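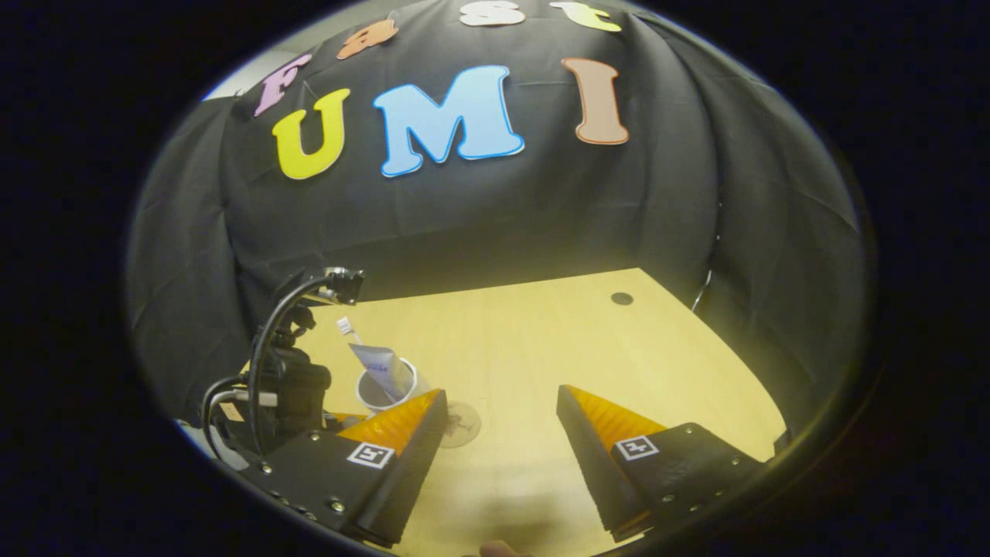
Vol. 3, No. 26

Journals > Field Notes > Reservoir Lab

Print this page | E-mail this page

Search this site Go

April, evening. Finished the core flood on the Kendon sandstone. Held it at 200 psi all morning, then went to 300 after lunch. Permeability came out at 93 millidarcies, lower than the log gave us. I need to check the brine mix before I believe it. Read two chapters on relative permeability for the Trindov report and wrote half a page. Tomorrow I cut the second plug and clean the pump.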